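Kallstead, 14/08/2024

Pestholm Games is ever so pleased to announce that Javham, our hand-drawn puzzle adventure, arrives on PC this coming June, with 59 rooms to explore and a grumpy lighthouse keeper to befriend along the way.

"We've lived with these characters for a very long while, and it's a real joy to share them at last," said Rafferty Fitzsimmons, lead designer. 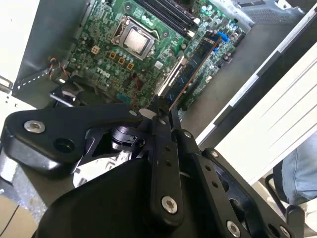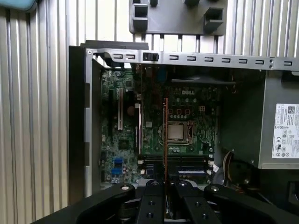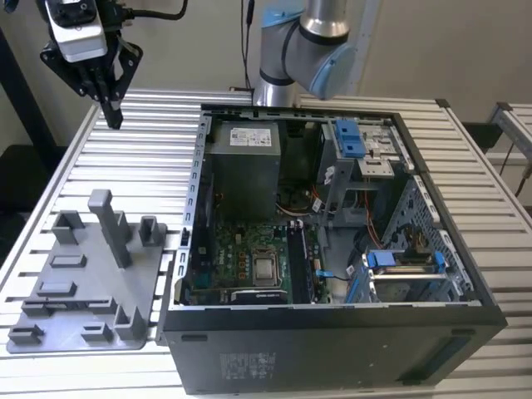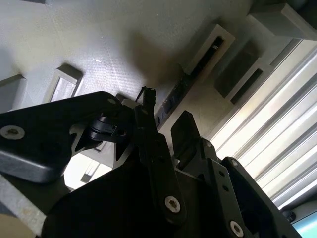

Players who enjoyed Zamora, our first game, will find one or two old friends hiding in the harbour (do say hello to the goat!). Javham can be played alone or by 2 people sharing a sofa, and review copies are available now from our press desk.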